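Tradine Color Terms
Data card, version 4

Summary
Tradine Color Terms is a table of English color names as they are used in secondhand listings for kitchen and tableware. Each row pairs the color wording written by a seller with one normalized term from a fixed list. The data is meant for work on search synonyms, catalog cleanup and the study of everyday color vocabulary.

Maintainers: Zofia Jasińska (data), Paula Ghiță (guidelines and review)
Release date: Saturday, October 22, 2022

Contents
listings.csv - 800 rows, one per listing
terms.csv - 32 normalized color terms with short definitions
guidelines.txt - annotation rules, including the cases below
changes.txt - differences from earlier versions

Fields in listings.csv
listing_id: string, stable across versions
seller_text: the color wording as written, spelling errors kept
item_type: bowl, cup, plate, pitcher, tray or other
term: normalized term, foreign key to terms.csv
modifier: pale, dark, bright, or empty
second_term: filled only when the seller names two colors
agreement: number of annotators who chose the final term, before discussion

Light greens
Most disagreement falls between mint, sage, celadon and seafoam. Sellers use these words loosely, and the same glaze can appear under three of them. The rule is to follow the head noun in the seller text. "Minty white" is coded white with second_term mint. "Pale mint green" is coded mint with modifier pale.

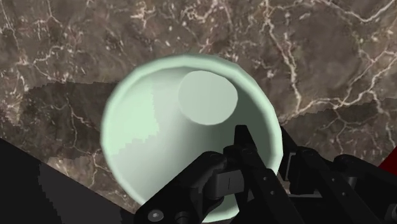 Pale mint-green bowl on brown marble, rendered.

Rim color is ignored unless the seller mentions it. A listing that says "green with white rim" gets green as the term and white as second_term. Shading words such as "shadowy" or "washed out" are left in seller_text and are not coded.

Browns and grays are less of a problem. "Taupe" and "greige" have their own terms as of this version. In version 3 both were folded into gray, and users comparing releases should remap them first.

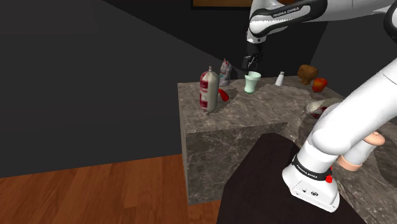
Annotation
Each row was read by four annotators working from the text alone. Ties went to Paula Ghiță for a final decision. Annotators were asked not to look up brand color charts, as a chart name often differs from the word a seller would choose. Rows with agreement of 1 were dropped before release.

Sources
Listings were collected in August from two resale sites, Delbridge and Fedgate, with permission. Seller names, prices and locations were removed. Listing titles were trimmed to the color phrase and the item word.

Known problems
- Blue is overrepresented. Fedgate has a large section for blue and white plates.
- Metal finishes (copper, brass) are coded as colors, which may not suit every use.
- 24 rows have a seller_text in all capitals. Case was not changed.
- "Natural" has no agreed meaning and is coded other.

Loading
The files are UTF-8 with comma separators and a header row. The Bogdan loader reads them without options from version 4 on. Older loaders fail on the empty modifier field.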